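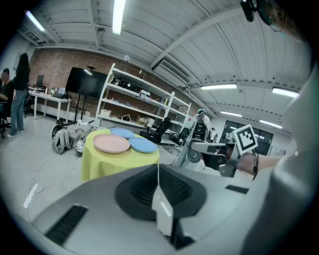 The Gretton round tablecloth is a single-color polyester cover for round tables used in workshops, shared offices and break rooms. It is sold for tables that have to be set, cleared and set again several times a day. The color is listed as Lime 6, a yellow-green chosen to give clear contrast with pale tableware; the pink plate and the two light blue ones on the table are easy to tell from the cloth and from each other. Under warm lamps the color reads more yellow. Under cool white tubes it reads more green. Order a swatch if the cloth has to match existing seating or wall paint.

Construction
Woven polyester, plain weave, piece-dyed. The cloth is cut from one width and has no center seam. The edge is a double-turned hem, lockstitched in matching thread. There is no backing and no printed side, so either face can be used.

Fit
Measure the table across its widest point, then measure the drop you want and add it twice. For standing work a short drop is recommended. Long drops catch on chair arms and on the bases of wheeled office chairs. The cloth is not elasticated. On smooth tops that are bumped or leaned on, use the Gretton underlay (sold separately, same diameters), which is cut 13 mm short of the table edge all the way around. 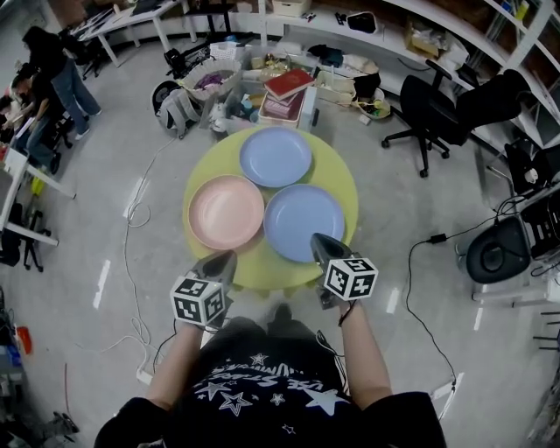 Plates and bowls with an unglazed foot ring should be lifted when they are moved. Dragging them will raise the surface fibers over time. Plastic plates with a smooth underside can be slid, but they travel more easily on polyester than on cotton, and a stack should be set down level. If place positions have to be repeated, mark them with tailor's chalk. Adhesive tape leaves residue in the weave and is not covered under returns.

Care
Machine wash warm with similar colors. No bleach, no fabric softener. Tumble dry low and remove promptly. Cool iron on either face. Pretreat oil and tomato with liquid detergent for six minutes before washing. Shrinkage is allowed for in the cut size.

Ordering
Stock number: Gretton 1398-L
Color: Lime 6
Carton: six cloths, folded, one color per carton
Stock on hand: 1,398 cloths
Custom diameters: minimum run 300 cloths
Swatches: one per address, no charge

Cloths from the December dye lot are slightly darker than current stock. Do not mix the two on adjoining tables. The lot number is on the sewn label at the hem.

Questions on sizing and custom runs go to Domenica Zaugg at the Zelusov order desk. Please have the table diameter and the drop ready.

Page revised May 7, 2019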